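Kernach dropping the free tier for small teams, anyone else get the email?

Started by palletjack_ohio

palletjack_ohio
Got the email at 7 in the morning like everyone else, I assume. Our password manager, which was "free forever for small teams" when I signed us up, goes paid in December. They have a blog post up with the new plans and the usual paragraph about listening to customers. My questions are underneath.
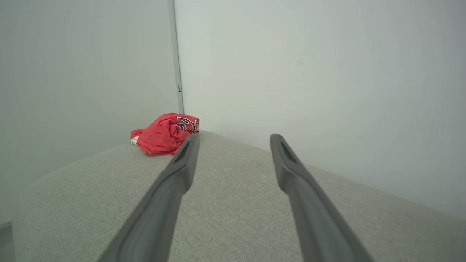
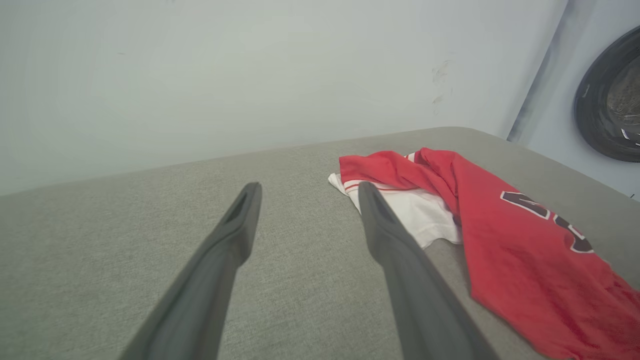
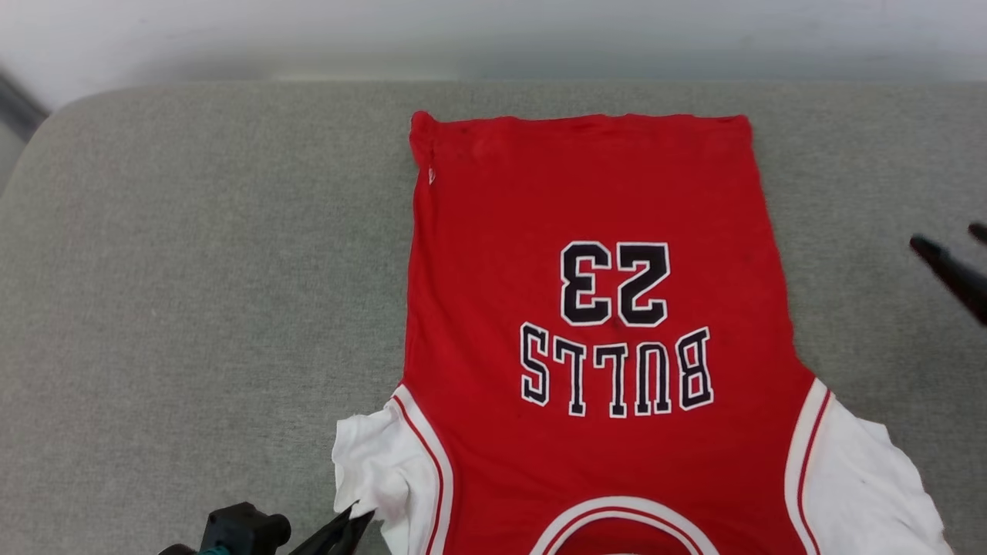 So the new plan covers up to 10 seats, and after that you get bumped to the business tier whether you want the extras or not. We have 14 people. The extras are single sign-on (which we don't use) and something called "breach insight," and I can't find one sentence on their site that tells me what it does. Has anyone here used it? Is it more than a lookup against lists of leaked passwords that I can already check for nothing?

mosscount
It's a lookup against lists of leaked passwords. You get a colored dial with it. Our dial has said 80 since spring and I have changed plenty of passwords in that time.

redtape_renee
80 out of what?

mosscount
100, supposedly. Support told me the score "reflects overall posture." I asked which accounts were dragging it down and they sent me the same article twice.

hobart_k
I'll be the one to say it. You've been getting a service for free for years and now they want money. Somebody has to pay for servers and audits. I'd trust a company that charges me over one that doesn't.

palletjack_ohio
I don't mind paying. I mind "free forever" turning into 90 days of notice. If they'd said "free for now" I would have picked something else and I wouldn't be moving 14 people's logins over the holidays. And which audits? I went looking for one. The security page says they are "independently reviewed" and doesn't say who did it, when, or what they looked at.

hobart_k
Plenty of firms only share the report under an NDA. That's normal.

palletjack_ohio
Sure, and then the page says "report available on request." I requested. Two weeks, no report, one invitation to a webinar.

lathe_and_let_live
We went from Kernach to Stivia last year. The export is the part to watch. Kernach gives you a CSV with everything in plain text, and the notes fields get chopped if they have a line break in them. We lost recovery codes for a couple of shared accounts and only found out when we needed them. Check your notes by hand before you delete anything.

Also, that CSV will sit in somebody's Downloads folder until the end of time unless you stand over them.

redtape_renee
How is Stivia? Their site makes me tired. Every page has the word "zero" on it.

lathe_and_let_live
Fine. The browser add-on is slow on older laptops and the phone app logs you out more than it should. I wouldn't call it better than Kernach, it's just cheaper for us. I'd read their terms closely too. They reserve the right to change plans "at any time" and I don't see how that's any different from what you're complaining about.

mosscount
They all have that line.

dunlin77
Has anyone looked at Cordeiro? You host it yourself, so there's no plan to change. A cousin's shop runs it and they like it.

hobart_k
Who patches it? A password vault that the office manager updates when she remembers is a worse idea than paying Kernach. I've cleaned up after a setup like that and I'd rather not do it again.

dunlin77
It updates itself.

hobart_k
The app does. The machine under it doesn't. And where's the backup? If it's on the same box, you have no backup.

dunlin77
OK, fair on the backup, I'd have to ask him. I still think you're overselling how careful the paid companies are. Stuff breaks there too and you hear about it a month later in a post that opens with "out of an abundance of caution."

redtape_renee
We had a Mumeck rep in here pitching the same thing bundled with their antivirus. He said it stops "nearly 100 percent" of account takeovers. I asked how they measured that and he said he'd circle back. That was before summer.

mosscount
Everything stops nearly 100 percent of something.

palletjack_ohio
Update. I wrote to Kernach billing and asked if a team of 14 could buy two of the small plans. No. I asked if existing teams could keep the old terms for a year. They offered 10 percent off the business tier if I commit to two years up front. I said I'd think about it, and I'm mostly thinking about how the second year's price isn't in the quote.

hobart_k
Get that in writing before you sign. On that one I'm with you.

lathe_and_let_live
Seconded. And run the export now, even if you end up staying. Open it, compare the row count with what the vault says, then look at the notes.

palletjack_ohio
Ran it this afternoon. Notes are chopped, same as you described. Opening a ticket tonight and I'll post whatever they send back.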